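Section 7. Household Task Trials: Doors and Cabinets

7.1 Purpose
This section explains how to set up and run the door trial on the Dreviris platform. The trial helps the site decide whether the unit is ready for unsupervised chores in a furnished room. At present it is not approved for such use. Operators should read Section 3 before they begin.

7.2 Set-up
1. Place the padded mat on the table and set the cabinet squarely on it.
2. Confirm that the door swings through its full range without striking the operator's station.
3. Select "Door, Hinged" from the task menu and enter trial code 544.
4. Stand behind the marked line and keep the stop button within reach.

Caution: Do not place a hand between the door and the cabinet while the arm is powered.

7.3 Running the Trial
5. Press Start. The unit will approach the door and make contact with the outer face or edge.

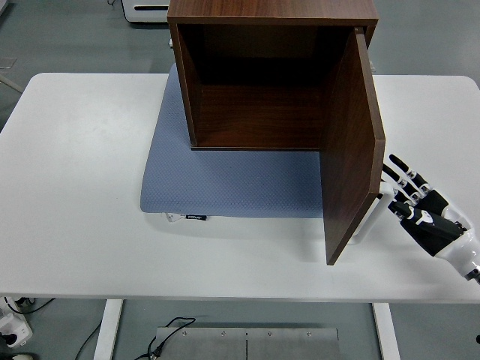 6. Allow the unit to complete each attempt without help. An attempt that requires a person to steady the cabinet is recorded as a failure.
7. Repeat until 9 attempts have been logged, then return the arm to its rest position.

Note: A light push is within the present ability of the unit. Doors with stiff catches, glass panels or child locks are outside it and must not be used in this trial.

7.4 Reading the Results
A door that is closed cleanly on a table does not show that the unit can put away dishes or tidy a kitchen. Those chores combine reaching, gripping and judgment, and each is tested separately. Results from this section shall not be quoted to customers as proof of general household ability.

Send completed logs to Mi-kyung Seol at the Tedstead test office. Requests to change the task list are reviewed each April by Chang-ho Do.

Dreviris Operator Guide | Contact the Tedstead test office | Copyright Dreviris | Back to top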